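The Long Way Round to a Cup of Tea

My grandmother held that you could tell everything worth knowing about a household from how long it left the pot to stand. Two minutes and they were in a hurry. Five and you might be asked to stay for supper. She was wrong about most people, as far as I ever saw, but I thought of her a good deal on the slow train up to Skarnstead, a town where they leave the pot for a full 15 minutes and then, having got it good and black, let it down with hot water from a second kettle.

I had gone because of a letter. A reader had written in after my piece on seaside tearooms, four pages in blue ink, to say that I had missed the only place in the country where tea was still taken properly, and that I ought to be ashamed of myself. There was no return address, only the name of the town and a small drawing of a kettle. I have had ruder letters, and far fewer that came with a drawing.

Skarnstead sits at the top of a tidal inlet, with a row of net lofts along the water and a high street that climbs steeply enough to make you stop and admire the shop windows whether you want to or not. The tea habit came in with the timber boats, or so the older families say. Crews would be weeks at a time waiting on cargo, and the boarding houses kept a strong brew going on the back of the stove from morning until the last man was in. You poured a finger of it and filled the rest from the kettle, and everyone had it exactly as fierce as they liked. The strong stuff is still called the mother, and it is considered poor manners to pour somebody else's.
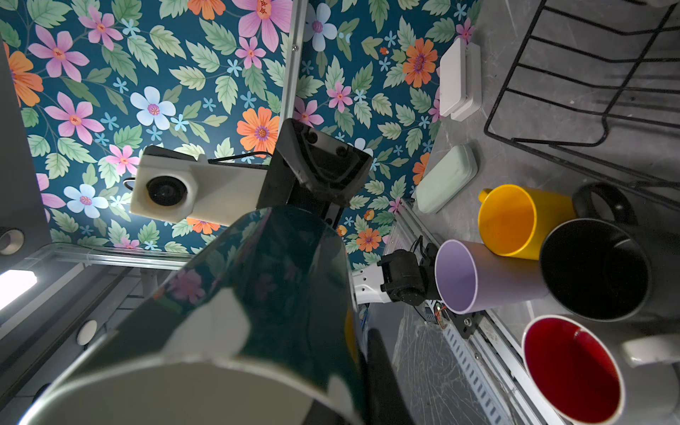

Skarnstead, 12 February 2024

It was raining when I arrived, the fine sideways sort that gets in at the cuffs, and I went straight up the hill to Flokard, which has been a tearoom, a chandler's and a tearoom again, and is now run by Kálmán Kerekes. He is 72, came here as a young man to mend boat engines, and took the lease when the last owner's knees gave out. He sat me by the stove before I had said who I was. (I had rehearsed a little speech on the train, and was rather sorry not to use it.)

"You're cold," he said. "Talk after."

So we talked after. Kálmán buys his leaf in two lots, a smoky one and a plain one, and mixes them himself on a Sunday of mood, as he puts it, meaning whatever morning he happens to feel like it. The plain is a tea called Umali, which he has bought for so long that the importer sends him a card at Christmas. The smoky he won't discuss. I asked three times, once quite cunningly, I thought, and each time he got up to see to the fire.

What he will discuss, at great and happy length, is water. Skarnstead's comes down off the moor, soft and faintly brown, and he believes it to be the whole secret. A cousin of his took a packet of the blend home to a hard-water town and telephoned in real distress to say it tasted of coins. Kálmán posted her a bottle of water, and then another, and the postage that winter came to more than the tea.

With the tea you have plelska, a flat rye bun with caraway and a scrape of salted butter, best eaten hot enough to hurt. The bakery at the foot of the hill turns out 200 of them each morning and there is seldom one left by noon. I ate mine too fast and was brought a second without asking, and I would like it recorded that I ate that one slowly, with my coat steaming on the chair behind me and the windows fogged right up to the top.

I stayed nearly 24 hours longer than I had meant to. There was a second tearoom to try, down by the lofts, where the mother is sweetened in the pot with beet syrup, and opinion in the town is so divided on the matter that I was advised by two separate people not to mention I'd been. I did like it, a little. Please don't write in.

I never found my correspondent. I asked Kálmán whether he knew anyone who wrote in blue ink and drew kettles, and he considered this for some time and said that it could be half the town, and that I should come back in April, when the wind drops and they put the benches out along the water.

Flokard opens most days from ten. The slow train is the only train, and it has no buffet.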